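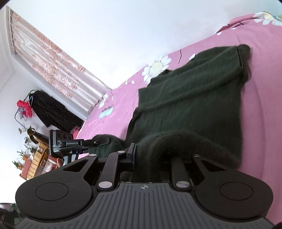 Knit snagging

Knit snagging is a fault in the robotic handling of clothes in which yarn or loose fibre from a knitted garment catches in the moving parts of a gripper. It is most often met with jumpers, cardigans, scarves and other items with a raised or hairy surface. The same fault occurs on hand-held grippers, where a person holds the tool and works the fingers directly, and on grippers fitted to a robot arm. Other names for it are yarn catch and, in older service notes, wool jam.

Causes

Most two-fingered grippers move their fingers through linkages, which are flat bars joined by pivots. When the fingers close, the gaps between neighbouring bars become narrower. Fabric that has ridden up past the finger pads can enter one of these gaps and be held there. Woven cloth such as a bed sheet tends to slide out again when the fingers open. A knitted loop can pass over the head of a screw or the end of a pin and stay hooked.

Three conditions make the fault more likely. The first is a grip taken too deep, so that the fold of cloth reaches the linkage. The second is a sleeve or cuff that doubles back over the fingers during a lift. The third is wear: a pin cap that has worked loose, or a burr on the edge of a bar, will pick up fibres that a smooth part would not.

Soft bedding adds to the problem. A mattress gives way under the tool, and the fingertips can sink below the level of the garment before they touch anything firm. Trials at the Worku workshop found that grips taken on a bed ran deeper than grips taken on a table with the same settings.

Effects

The mildest effect is a pulled thread. In more serious cases the fingers do not open fully, and the garment is dragged along when the tool moves away. On a powered gripper the motor may go on pushing against the trapped cloth until it overheats or the controller cuts it off. Position readings taken during a jam are not reliable, as the fingers may be reported as open when they are partly closed.

There is also a risk to people. Someone who reaches in to free the cloth may have a finger between the bars when the tension is released. For this reason a powered gripper is switched off and isolated before any cloth is removed by hand.

The Melley fault

The best-known case concerned the Melley folding station, a two-armed machine for small laundries built by Cesov. In October, during its first season of use, the station stopped in the middle of a shift with a cardigan held in both grippers. One arm had failed to let go, and the other had continued with its next movement. The cardigan was torn from cuff to shoulder and a linkage bar was bent. No one was hurt.

The inquiry was led by the engineer Amparo Gallardo. Her report went through 3954 recorded folds and found 23 in which the fingers had opened late, all of them with knitwear. None had raised an alarm. The software checked that the opening command had been sent but did not check that the fingers had reached the open position. Cesov changed the software so that an arm could not move off until both fingers had been confirmed open, and fitted a thin cover over the pivots. A repeat test of 822 folds with the same types of garment produced no late openings.
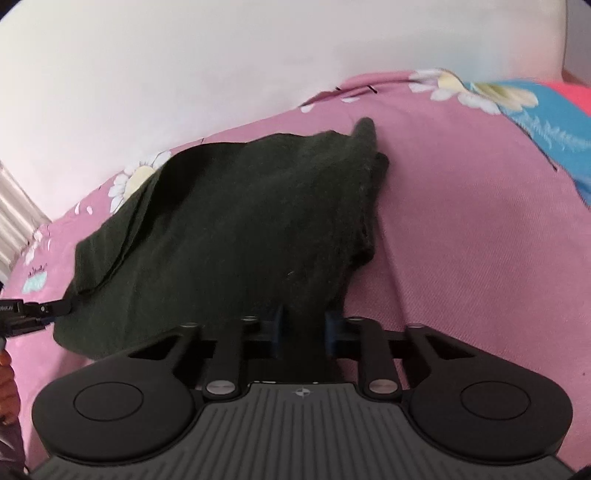 Does opening the gripper as wide as possible free a snagged garment?

Opening it wide helps if the cloth is only pinched between the bars. If a loop has hooked over a pin or screw head, it makes matters worse, as the yarn is pulled tighter. The usual practice is to open the fingers a little, stop, and ease the loop off with a blunt hook.

Prevention

The main measure is a shallow grip, with the fold held by the pads alone. Covers over the pivots are common on newer tools, though they make cleaning slower. On tools without covers, screw heads and pins are wiped and checked for fibre at set times. The Gorard handbook gives an interval of 200 grips for woollens and leaves the interval for cotton to the operator.

Hand-held tools are checked in the same way. The person holding one may feel the drag of the cloth and stop early, but light fibre can build up in the pivots without any change in feel.

See also

Cable snagging
Finger linkage
Grip depth
Pinch point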